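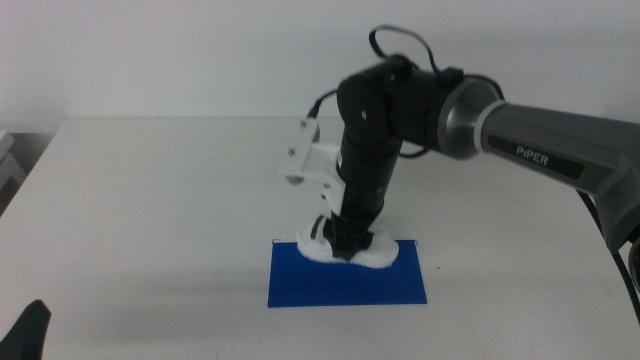 **Stinine** is a garden cultivar of winterberry, the deciduous holly *Ilex verticillata*. Female plant, grown for its berries. Raised at the Nikstead nursery by Venla Kallio, named in May, sold at first to landscapers only and later in garden centers.

## Description

Rounded shrub, 3 feet tall when young, 8 feet at full size if left unpruned. Spread a little less than height. Suckers slowly from the base. Leaves oval, toothed, dull green above and paler on the underside, dropping early in fall. Flowers small, white, easy to miss. Berries orange-red, held close to the stem, often lasting until birds strip them in midwinter.

Bark smooth and gray-brown. No spines on the leaves, unlike English or American holly.

## Origin

Kallio grew 300 seedlings from open-pollinated seed collected off a single plant in a wet ditch behind the propagation houses. Most were thrown out by the third year. 9 were kept for trial, and one of those, marked only by row number, became Stinine. Pollen parent unknown. A sister seedling was released as Bilska: shorter, redder fruit, more leaf spot.

Morenike Iyamu, who ran the trial beds, argued for Bilska as the better plant for small yards. The nursery ended up listing both.

## Cultivation

Full sun for the heaviest fruit, part shade tolerated. Wants acid soil. On alkaline ground the leaves go yellow between the veins and the plant sulks for years. Handles standing water in spring and does fine in rain gardens, but new plants need watering thru their first two summers.

Pruning in late winter, oldest stems taken out at ground level. Flowers form on old wood, so shearing in spring costs most of the years fruit.

Propagated from softwood cuttings in early summer. Seed does not come true.

### Pollination

Needs a male winterberry nearby that blooms at the same time. Nikstead recomends **Rao**, a late-blooming male from the same program. Early males finish too soon in most areas. One Rao is enough for a hedge of 8 females, planted within sight of them.

## Pests and problems

- Leaf spot in wet summers, mostly cosmetic
- Powdery mildew where air is still
- Deer browse young shoots, older wood less so
- Berries are toxic to people and pets if eaten

## Uses

Hedges, pond edges, cut stems for winter arrangements. Stems are cut after leaf drop and hold their fruit best if kept cool.

## See also

- Bilska (winterberry)
- Rao (winterberry)
- Deciduous hollies

Last edited 2020-08-10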